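Visiting Day at the Keane Robotics Club

21 Aug 2022

The sign on the door said the demos would start on the hour. It did not say which hour. I had driven 35 miles to see the student projects at Keane, so I took a cup of lemonade and stood with the parents, who had clearly done this before and brought folding chairs.

The club meets in the old print shop behind the main building, and Bernice Quaye has run it for 12 years. She gave us a welcome speech of four sentences, one of which was about parking. Then she let the students talk, which they did, all at once.

First up was Pulter, a line-following cart with strong opinions about lines. It followed one very nicely as far as the door and then followed the edge of somebody's shadow under a bench. Its team clapped anyway. So did I.

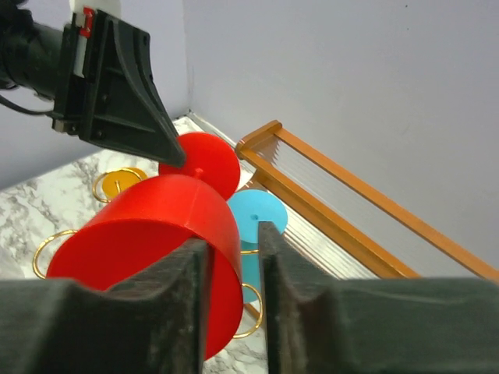
Mayu Sasaki's team has spent since January on a two-arm project called Zokura, and theirs was the table I kept drifting back to. The job sounds like something you would give a toddler: pick up round things and put them where they belong. Then you watch two grippers try to share a small patch of marble-patterned tabletop, one with a fat red drum wedged in its fingers and the other poking down at a red disc standing on its edge, and you start to feel more respect for toddlers. Mayu told me the hard part is getting the arms to stay out of each other's way. She said this with the calm of a person who has heard the crunch.

I asked how many lines of code it took. She said 2000, then a teammate said that was before they deleted the good ones, and there was a short discussion I was not part of.

The snack table deserves a mention -- the lemon bars went fast. The raffle prize was a Tuvico soldering kit, and the winning ticket was 289. Mine was not 289. The next visiting day is in January, and Bernice says the sign will have a time on it.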